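Home | Family Life | Printables | Recipes | About

Filed under: Home Safety, Moving With Kids

Walk-through checklist, Plendden house, before the kids move in

Two adults did this in June, me with the clipboard and Lajos Gál with the flashlight. Comments are ours.

1. Smoke alarms, upstairs hall and kitchen: OK. Kitchen one chirps. New battery is on the list.

2. Stair gate, top: NOT OK. Pressure-mounted. We want one that screws into the wall. Bottom gate is fine.

3. Hot water at the tub: too hot at first check. Turned the heater down and checked again after supper — OK.

4. Bedroom windows: OK in 2 of 3. The one over the bunk beds opens all the way. Needs a stop before anyone sleeps in there.
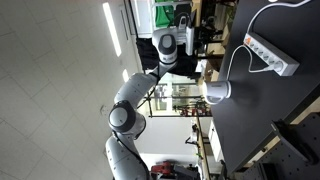 5. Dressers and bookcase: bookcase strapped, dressers still to do. My youngest climbs drawers, so these come before curtains or pictures.

6. Under the kitchen sink: latch OK. Dishwasher tablets moved to the high shelf over the fridge.

7. Back steps: third board has some give. Aksel Kjærgaard next door lent us a drill and we put in longer screws. Look again in the fall.

8. House number: 207 can't be read from the street after dark. Bigger numbers ordered.

9. Emergency numbers on the fridge: done. Grandma's is first, then the pediatrician.

Still open: 1, 2, 4, 5, 8. Lajos has the gate and the window stop. The rest are mine.

Contact | Copyright Ivanyshyn Family Notes | Back to top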